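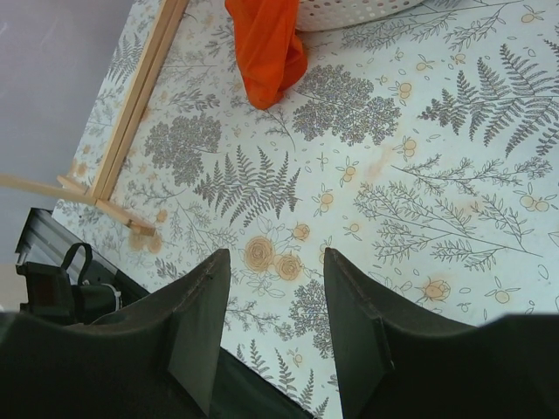

Chapter 4
Watching a Robot Work: How to Read a Demonstration

On Monday, April 27, 2026, the robot maker Clokine held an open day at its workshop in Gendenwood. Visitors were told they would see "the end of laundry day." They saw two robot arms, a basket of clothes and a pair of small clothes racks.

A demonstration is a kind of argument. The company picks the clothes, the lights, the starting positions and the moment to open the doors. None of this is dishonest, but all of it matters. A shirt that has been handled all month is an easier shirt than yours. 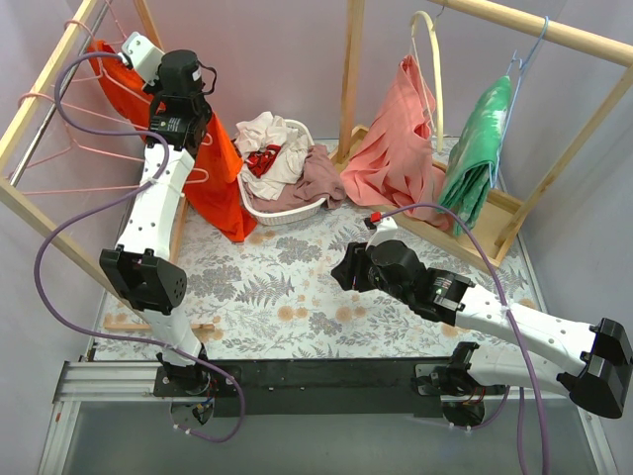 Ornella Lo Presti, a buyer for the hotel supplier Zanetti, stood through 13 attempts that afternoon with a notebook. The brochure promised up to 54 garments an hour. She wrote down when each attempt started, when it ended and whether a member of staff had touched anything in between. Staff stepped in on 4 of them – twice before the arms had lifted a thing. The brochure had no line for that.

Her notes also list what was never tried. She saw no buttons, no fitted sheets and no socks. When she asked to put her own scarf in the basket, she was told that guest items might be possible in July.

Compare this with a press report from the same day, which said the system "handles everyday clothing with ease." The reporter had stayed for 2 attempts. Both went well.

As you read this chapter, keep one question in mind: who chose what you were shown?

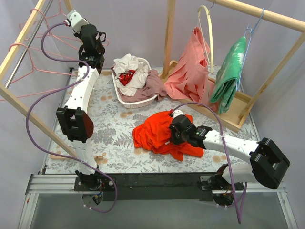 4.1 Speed Claims and Where They Come From

The figure in the Clokine brochure came from a test run by Tronda, the firm that supplies its motors. We start with how that test was timed.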